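We use cookies to improve your experience on this site. Accept | Manage settings

4.2 Gripper comparison on mixed clutter 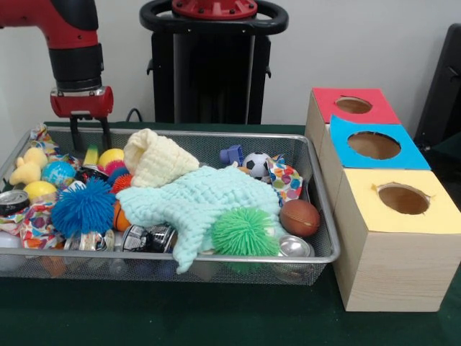
Figure 3. Two-fingered gripper over the mesh bin, with the three wooden boxes to the right.

Kushnir, reading an early draft of this section, asked whether a mesh bin favours narrow fingers, and argued that a solid-walled tub should have been run alongside it. We agree that the point is fair. A tub was not tested, and the results below apply to mesh bins only.

Two sets of fingers were compared on the same arm and controller. The Grodeck set is rigid, with flat pads. The Druvarari set is compliant and closes around the object. Each set was given 2,000 pick attempts from a bin filled with soft toys, balls, knitted fabric, printed paper and drink cans. The bin was refilled and stirred by hand after every 101 attempts, and any object that fell on the table was put back at the next refill.

Closing force was held at the same setting for both sets. We tried raising it for the rigid pads, but thin cans crushed further and then slipped out sideways, so the change was dropped.

Of the 4,000 attempts, 3,198 ended with an object held clear of the rim. Most of the remainder fell into two groups. The first was fabric. A knitted blanket lying across other items was often gripped along with whatever was under it, and the arm then stopped on the load limit. The compliant fingers did this more often than the rigid ones. The second was balls larger than the finger opening, where the fingertips pushed the ball deeper into the pile – a planning fault more than a gripper fault, as the grasp should have been rejected.

Spiky rubber balls gave little trouble with either set. Paper was picked well by the rigid pads and poorly by the compliant fingers, which tended to fold it and let go.

We repeated 350 of the failed grasps at the Pesdale lab with the approach speed halved. The behaviour on fabric did not change.

Back to top | Contact us | Copyright 2023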